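I'd been told to ask about the mitten incident, so I did, before I'd even sat down. The line lead at Gretov laughed and put her coffee on the windowsill. "Which one?" she said. "We had 2."

Gretov sorts and folds secondhand knitwear, and for most of last year an arm running Surdu software has done the picking. It had done 1,884 pieces without a hitch when, one afternoon in September, it closed on a chunky knit and wouldn't let go. "The fingers shut, the arm lifted, and then it just sat there holding it up like a prize," she told me. "The screen said the gripper was open!"

So what did she do? Well, she reached in, and she's still cross with herself about it. "You see wool stretching and you grab it. Of course you do. I've been untangling sweaters my whole life." The fingers opened and closed again while her hand was right there. She got away with a pinched thumb and a bad mood – and the arm stayed off for the rest of the shift.

The cause, when they found it, was pretty dull. A loop of yarn had worked its way in behind one finger and was holding it off its stop, so the position reading was nonsense. The software decided the grip had failed and tried again. "It was doing what we'd told it to do," she said. "We'd told it to retry. That was us."

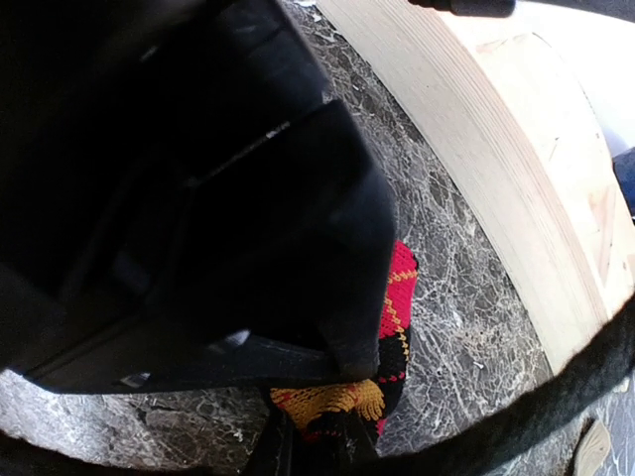

Open knits are still the ones she watches, she says, anything with big loops or loose stitching. They go through at a slower speed now, and the retry is gone completely. If the reading looks wrong, the arm stops and waits for a person, and that person hits the stop button before putting a hand anywhere near it.

I asked if the slower speed annoyed the people upstairs. "Oh, sure," she said. "We lost 218 pieces the first week and I heard about every one of them." She picked up her coffee, found it had gone cold and drank it anyway, and then she took me over to see the new stop button, which is huge and very red.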